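Household and Workroom Storage
Unit 4 Handout: Open Bins with See-Through Walls
Lostari Continuing Education, Room 591
Instructor: Grigore Jitaru
Revised Nov 8, 2023

Reading before class: Course reader, "Containers and Their Contents," first half. Students who missed Unit 3 should also review the notes on shelf depth, as the terms front wall, end wall and rim are used here without further definition.

4.1 Scope of the unit

Unit 3 dealt with closed boxes and drawers. The present unit covers the open bin: a container with a base, four walls and no lid in regular use. Open bins are found in kitchens, classrooms, sewing rooms and mail rooms, and most students will already own several. The unit is concerned mainly with the long, low bin that is kept on a table or a waist-high shelf and reached into from above many times a day.

Deep bins for floor storage are left to Unit 6. Bins that hold food directly, without packaging, fall outside the course.

4.2 Terms

Transparent. Light passes through the wall and the outline of an object behind it stays sharp. A glass jar is the usual case.

Translucent. Light passes through the wall but is scattered. An object behind it may appear as a patch of color with soft edges, and small print cannot be relied upon.

Opaque. No useful light passes through. Contents are known only from above or from a label.

Tint. Color in the wall material itself. A tint changes the apparent color of everything behind it and should be considered separately from how cloudy the wall is.

Reach side. The side on which the user normally stands or sits.

Students often use "clear" for both transparent and translucent bins. Catalogs do the same. In written work for this course, please use the terms given above.

4.3 What a translucent wall tells the user

When an object rests against a cloudy wall, it is seen fairly well. Move the same object a short distance back and its outline spreads. Move it farther and only a difference in brightness remains. Two bins of the same make, filled with the same goods, can therefore look quite different from the side depending on how the goods have settled.

Color generally survives better than shape. A user who knows that the orange-brown item is the one wanted may find it from the side of the bin without difficulty, while a user who has been told only its name must look over the rim. This is the main practical point of the unit, and it bears on the choice of contents as much as on the choice of container.
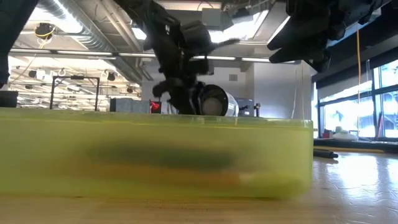
The tint of the wall must be taken into account when color is used in this way. Under a yellow-green wall, white goods can take on the color of the bin and may be overlooked. Blues shift toward green. Strong yellows usually remain bright but can be hard to tell from pale orange. Before settling on a color scheme, place one of each item in the bin and view it from the reach side under the lighting that will be used from day to day. A scheme that works on paper may fail at this stage, and it is better to learn so before labels have been printed.

Cloudiness also increases with age. Repeated wiping with a dry cloth leaves fine scratches, and the wall gradually gives less information. Wash with mild soap and a soft cloth, and replace the bin if the user has begun to tip it toward the light in order to see inside.

4.4 Length, height and the position of the rim

A long bin offers more front wall and so allows more items to be placed side by side where they can be seen. It is also harder to carry when full. For bins that must be moved between rooms, the instructor recommends a length no greater than the distance between the user's hands when the arms are held comfortably forward, with the elbows slightly bent. A bin that stays in one place may be longer.

Rim height should be considered in relation to the table. A seated user looking at a low bin sees over the rim and needs little help from the wall. The same bin placed on a shelf at shoulder height is seen only from the side, and the wall then does all the work. Students should record the eye level of the main user before choosing a bin, including any user who is seated in a wheelchair or who is a child.

Long elongated goods should be laid lengthwise. Placed across the bin, they divide it into sections that may not suit the remaining contents, and they tend to catch the hand. Where several long goods share a bin, put the darker ones toward the back and the lighter ones toward the front wall. A dark item in front will hide whatever stands behind it.

4.5 The surface under the bin

The surface is frequently ignored in storage planning. Three conditions should be checked.

First, slip. A smooth plastic base on a polished top will slide when an item is pulled out against the end wall. A thin rubber mat corrects this, provided that it is smaller than the base and does not form an edge on which crumbs and dust collect.

Second, glare. A glossy tabletop near a window throws light upward and across. Reflections on the table compete with the faint shapes seen through a cloudy wall, and the user may find that the bin is easy to read in the evening and difficult at noon. Turning the table by a quarter is often enough. If the table cannot be turned, move the bin to the end farther from the window and test it again.

Third, color. On a light wood tone, both dark and bright contents stand out through the wall. A dark tabletop deepens every shade near the base of the bin, and the lowest layer of goods can disappear from view.

4.6 Loose items beside the bin

In most rooms the table around a bin gathers objects that belong neither in it nor anywhere else: a pen, a roll, a small flat item put down for a moment. These are worth noting during an observation. They show where the user's hand goes when it is full, and often they mark the place where a second, smaller container is needed.

Objects lying behind the bin deserve particular attention. From the reach side they may be partly hidden, and they are easily pushed off the far edge when the bin is shifted. A cylinder left on its side is the most likely to travel. Such objects should be moved to the reach side or given a tray of their own. They should not simply be dropped into the bin – a practice that clears the table for an afternoon and spoils the arrangement of the contents for a good deal longer.

The yellow-green bin used for this unit can serve as a reference when reading Sections 4.3 to 4.5. The contents are not to be identified. It is sufficient to note that a wide dark shape, an orange-brown band beneath it and a brighter yellow patch toward the right end can each be told apart through the wall, although none has a firm outline.
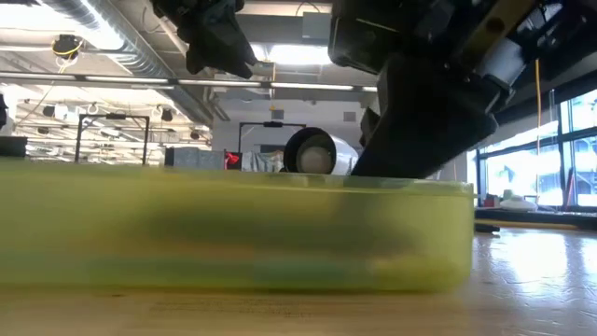
4.7 Labels on open bins

Because a translucent wall gives partial information, the label should supply what the wall cannot. A label reading GREEN ITEMS repeats what the user can already see. A label giving the name of the goods, or the task for which they are kept, adds something.

Place the label on the end wall if the bin is long and the front wall is needed for viewing. Keep it above the level of the contents, where light reaches it from both sides. Printing should be dark on a white or pale ground. Handwritten labels are acceptable if they are legible at the distance at which the user first decides which bin to approach.

Do not cover more of the front wall than is necessary. In the Kombridge workroom exercise carried out in September, one group fixed a full-width printed strip along each bin. The strips were handsome and well spelled, and the group then found that it had bought translucent bins to no purpose. Rostyslav Kushnir's summary of that exercise is kept in the department office and may be borrowed overnight.

4.8 Procedure for the practical session

Students will work in pairs. Each pair should bring one open bin with translucent walls and enough household goods to cover its base. Breakable goods and blades are not permitted.

1. Set the empty bin on the table at the position assigned. Write down the color of the wall and of the tabletop.

2. Lay the goods in the bin in any order, without discussion.

3. One partner sits at the reach side, with eyes at or below the rim, and writes down everything that can be recognized through the wall. Guesses are to be marked as guesses.

4. The other partner compares the list with the contents, viewed from above, and notes each item that was missed.

5. Rearrange the goods according to Section 4.4. Repeat steps 3 and 4 with the partners' places exchanged.

6. Turn the bin so that the opposite wall faces the reach side. Repeat once more.

7. Wipe the table and return it to its original position.

Pairs who finish early may repeat the procedure with the room lights off and the blinds open.

4.9 Written work

Submit one page describing an open bin in your own home or workplace. State who uses it, from which side, and at what eye level. Describe what can be told about the contents through the wall and what cannot. Propose one change to the arrangement and one change to the surface or position, with reasons. Drawings are welcome but should be labeled.

Work that names the goods only by color will be returned for revision, as will work that uses "clear" without stating whether the wall is transparent or translucent.

Pages should carry the course number, 2424, in the upper right corner and may be left in the tray outside Room 591.

4.10 Further reading

Zinchenko, Notes on the Visible Shelf, second part. The discussion of tinted walls is brief but sound.

Drullow Storage Papers, No. 70, on glare and table finish. Students may omit the tables at the back.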